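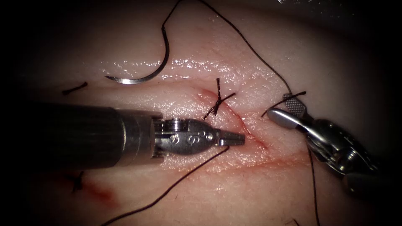

Print | E-mail this page

FOR IMMEDIATE RELEASE

Bestier Health to Open Follow-Up Clinic for Surgery Patients in Grekidgate

GREKIDGATE, 10/24/26 - Bestier Health will open a walk-in follow-up clinic next month for people who are recovering at home after an operation. The clinic will be on the ground floor of the Vanhove Building, across the parking lot from the main entrance to Bestier Grekidgate Hospital. It will handle incision checks, dressing changes, removal of stitches and staples, drain care, and general questions about healing.

Until now, patients with a concern after surgery have had to call their surgeon's office for an appointment or go to the emergency department. The new clinic does not replace scheduled visits with the surgeon. It gives patients a place to go between those visits, or when something about the incision doesn't look right to them.

The clinic has eight exam rooms, a small waiting area, and a separate room where patients and family members can be shown how to change a dressing before they go home. Two of the exam rooms have wider doors and lift equipment for patients who use wheelchairs or cannot easily move onto a table.

No referral is needed. Any patient who has had surgery at a Bestier Health hospital or outpatient center in the last 60 days may come in without calling ahead. Patients who are past that point should call their surgeon's office, which can book them into the clinic if needed. Patients who had surgery somewhere else can also be seen, but they should bring their discharge papers, a list of their medicines, and the name and phone number of the surgeon.

What the clinic will do

Nurses trained in wound care will see most patients. A physician or physician assistant will be in the clinic during all open hours and will see patients who need an exam, a prescription or a change in their care plan. Notes from each visit will go to the surgeon and to the patient's primary care office by the next business day.

Services at opening will include:

- Checks of closed incisions, including redness, swelling or drainage
- Removal of stitches, staples and adhesive strips
- Dressing changes and supplies to take home
- Care of surgical drains, and removal when the surgeon has ordered it
- Fitting of abdominal binders and compression stockings
- Review of pain medicines and other prescriptions related to the operation
- Instruction on bathing, lifting, driving and return to work

The clinic will not see patients for dental surgery or eye surgery. Those patients should continue to call the office where the procedure was done. It also will not treat burns or long-term wounds unrelated to an operation, such as pressure sores and diabetic foot ulcers. The hospital's existing wound center on the second floor will go on seeing those patients by appointment.

When to go to the emergency department

Some problems after surgery should not wait for a clinic visit. Bestier Health asks patients to call 911 or go to the nearest emergency department for chest pain, trouble breathing, fainting, heavy bleeding that does not slow with firm pressure, or an incision that has come open and is showing deeper tissue. A fever with shaking chills, confusion or a fast heartbeat should also be treated as an emergency.

Mild soreness, some bruising, itching and a little clear or pale pink fluid on the dressing in the first few days are common after many operations. Patients who are not sure what they are looking at may come to the clinic or call the nurse line listed on their discharge papers. The nurse line is open day and night.

How the clinic was planned

Planning for the clinic began after Bestier Health reviewed calls and visits from patients who had been discharged from the Grekidgate hospital. The review found that many of the questions could have been answered in an office setting on the same day. It also found that patients who lived outside the city had the most trouble getting a short-notice appointment, and that printed instructions differed from one surgical department to the next.

The hospital ran a small trial of the walk-in service in August, using borrowed space in the outpatient building. During the trial, 61 patients were seen. Fourteen of them came in mainly with questions about how to care for a dressing at home, which led to the decision to add the teaching room to the final plans. The trial also showed that late afternoon was the busiest part of the day, and staffing hours were changed to match.

As part of the same project, the surgical departments have agreed on one set of discharge instructions. The new sheets use larger type and shorter sentences, with space for the nurse to write in the date of the next dressing change. They are printed in English and Spanish, and other languages can be requested at the discharge desk. Patients leaving the hospital will also receive a starter pack of gauze, tape and gloves.

Building and funding

The space in the Vanhove Building was last used for medical records storage. Work included new plumbing and ventilation, a sink in each exam room, new flooring, and a covered drop-off lane on the north side. Andari Interiors was the general contractor. Final inspection has been completed, and furniture and supplies are being moved in now.

The project was paid for from the Bestier Health capital budget, with a gift from the Vanhove Fund covering the teaching room and its supplies. The clinic will bill insurance in the same way as other Bestier Health outpatient offices. Many follow-up visits are already included in the surgeon's fee, and patients will not be billed again for those. Staff at the front desk can explain whether a visit is covered before the patient is seen. Financial assistance is available to patients who qualify.

Hours, parking and transportation

The clinic will be open every day, including weekends, from 8 a.m. until early evening. Closing times and holiday hours will be posted at the entrance and on the Bestier Health website before opening day. Patients who arrive before closing will be seen.

Parking in the lot between the hospital and the Vanhove Building is free for clinic patients. Accessible spaces are next to the covered lane. The hospital shuttle will add a stop at the north door, and drivers can radio ahead for a wheelchair. City buses stop at the hospital's main entrance, a short walk from the clinic.

The public is invited to tour the clinic the week before it opens. Nurses will be on hand to answer questions, and visitors may try the teaching room supplies. Registration is not required. Tour dates will be announced on the website.

About Bestier Health

Bestier Health is a nonprofit health system that serves Grekidgate and nearby towns. It operates hospitals, outpatient surgery centers, primary care offices and a home nursing service.

Print | E-mail this page

Contact: Bestier Health Media Office, Grekidgate | Copyright Bestier Health. All rights reserved. | Back to top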